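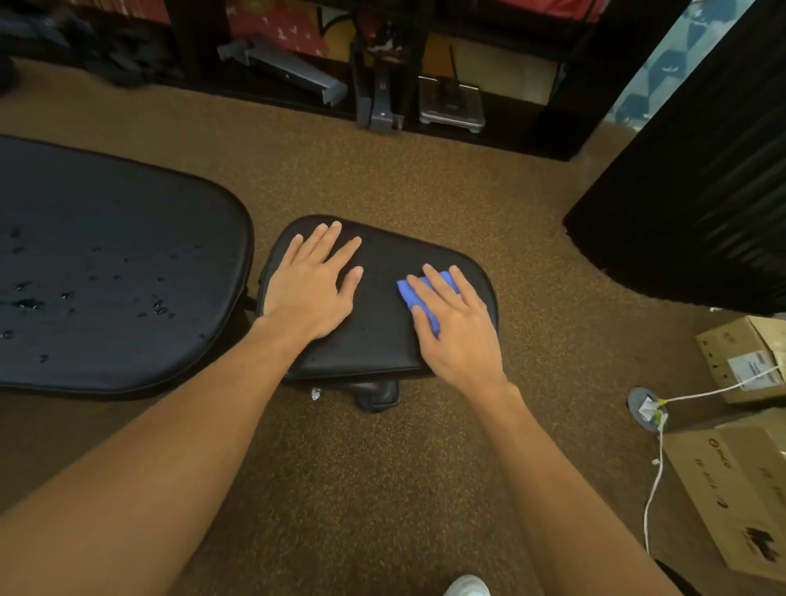
Figure 4. Wiping a small detached pad with a folded blue cloth; a larger pad lies to the left.

3.2 Cleaning of padded surfaces

Upholstered gym benches are cleaned less consistently than bars and plates, partly because the padding is broken up by seams and narrow sections. In the Pokmont home-gym survey, 19 households kept a cleaning log through March, and the padded items were logged separately from the metal ones. The logs gave the date, the liquid used and the type of cloth. They did not record how the liquid was spread over the pad, and this was left to direct observation.

Small pads were treated as separate items when they had been taken off their frames. Such a pad can be held steady with one hand and wiped with the other, and its edges are within reach from a single position. Larger panels laid flat on carpet need to be approached from more than one side. Droplets on the larger panel in Figure 4 are concentrated toward its left and lower portions, and coverage of this kind was coded as "partial" under the scheme in Section 2.

Full-length pads were divided into top surface, side wall and underside edge. The side wall was the part most often missing from the written logs – several households had no entry for it at all.

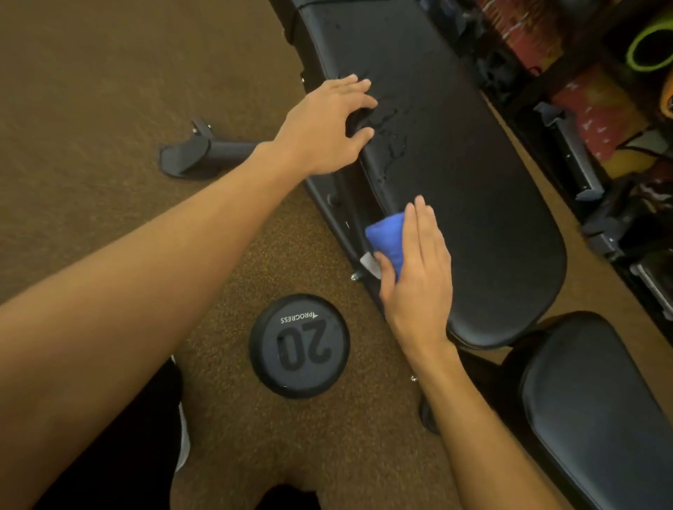
Figure 5. Side wall of a long bench pad during wiping, with droplets on the top surface.

The side wall meets the frame rail closely, and bolt heads and paper tags interrupt the stroke. We coded a side wall as reached when the cloth was pressed against it at any point along its length. This is a generous criterion. Tuhiwai, who coded the full set of 1746 entries, proposed a stricter rule based on continuous contact, but agreement between coders under that rule was poor and it was dropped.

Loose parts on the floor, such as a leg or a dumbbell, were noted only where they lay beside the bench being cleaned. Their effect on the working position was not measured.

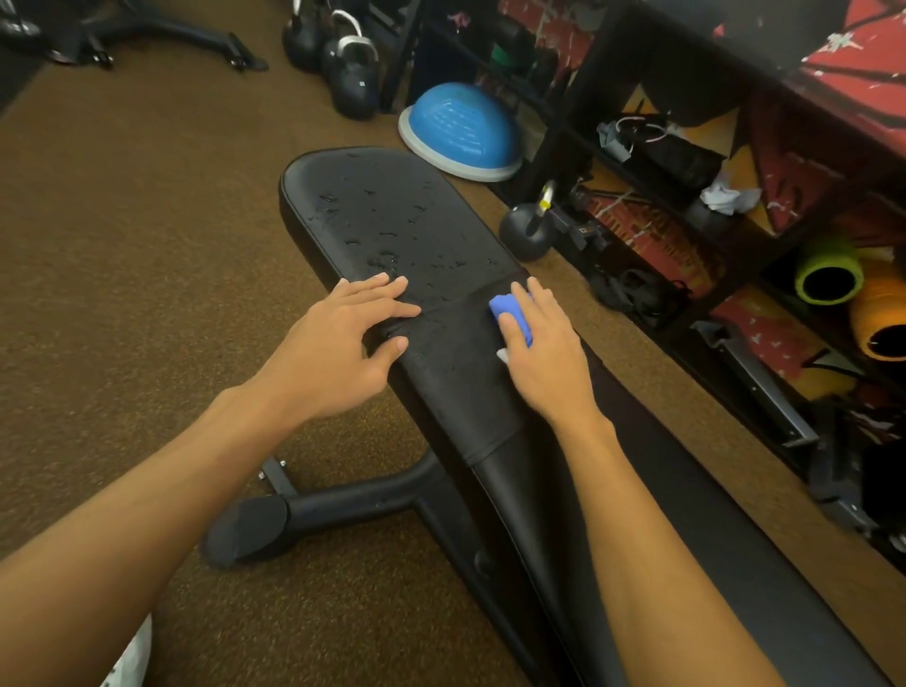

Seams were handled as a separate category. Liquid can settle along stitching, and a pad that looks evenly treated from standing height may still hold residue there. Coders marked each seam as crossed, followed or avoided. "Crossed" was assigned when the hand passed over the seam in the course of a longer stroke, and "followed" when the stroke ran along it. Tapered ends were scored with the nearest seam – a simplification we return to in Section 5.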